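4.2 What happens to the household cloth

The literature on domestic textiles has been generous to curtains and positively lavish toward wedding dresses. The cleaning cloth has had to make do with footnotes. Dreßler's early survey gave it half a page, most of which concerned tea towels, and Simon's reply, though longer, was mainly about Dreßler. We therefore started our own inventory with little to contradict and less to lean on.

Participants in the 32 households kept a diary of every cloth that entered or left service over 14 weeks. A cloth entered service when someone first wiped something with it. Leaving service proved harder to define. Our first form offered "thrown away," "lost" and "other," and by the second week "other" had swallowed the study. Cloths were not thrown away. They went under the sink, and from there to the garage, where several were still reported to be "fine for the bike."

The diaries produced 672 usable entries. We dropped the ones in which a sock had been entered as a cloth, then put them back after two participants wrote to object. They had a point: a sock that has cleaned a window for a year has a better claim to the name than a boxed microfiber square from Rothe that has never left its drawer.

Most households ran an informal ranking. New cloths did dishes and faces. Older ones did counters, then floors, then anything involving paint. Movement was nearly always downward. The rare promotions took place when guests were expected and the good cloths were in the wash, and respondents tended to record them in smaller handwriting.

Color was supposed to keep the ranks apart. Sets sold under the Tumix and Jesard names came in several shades, and many participants told us at the first interview that each shade had its own room. At the second interview we asked them to name the rooms. Agreement between adults in the same home was poor, and in one kitchen the question had to be withdrawn so that dinner could go ahead. Pink was the most disputed shade, claimed for the bathroom by one half of a couple and for glassware by the other (Figure 3).
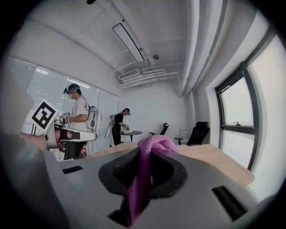 Figure 3. A pink cloth, crumpled, at a light wooden tabletop.

4.3 Folding, and the claim to have folded

Every participant said that they folded their cloths. The diaries are less confident. Under "how stored," the commonest answer was "drawer," followed by "over the tap," and the word "folded" turned up mostly in entries written on the morning of an interviewer's visit. We do not accuse anyone. One of the authors owns a Plusix drawer divider, bought in July with the best intentions, and it now holds batteries.

Folding did matter to the ranking described in 4.2. A cloth that was put away flat tended to keep its place, while one left in a heap was soon treated as a floor cloth by whoever found it next. Simon calls this "demotion by posture," a phrase we have tried to improve on without success. We return to it in section 5, where the same thing is shown to happen to sponges.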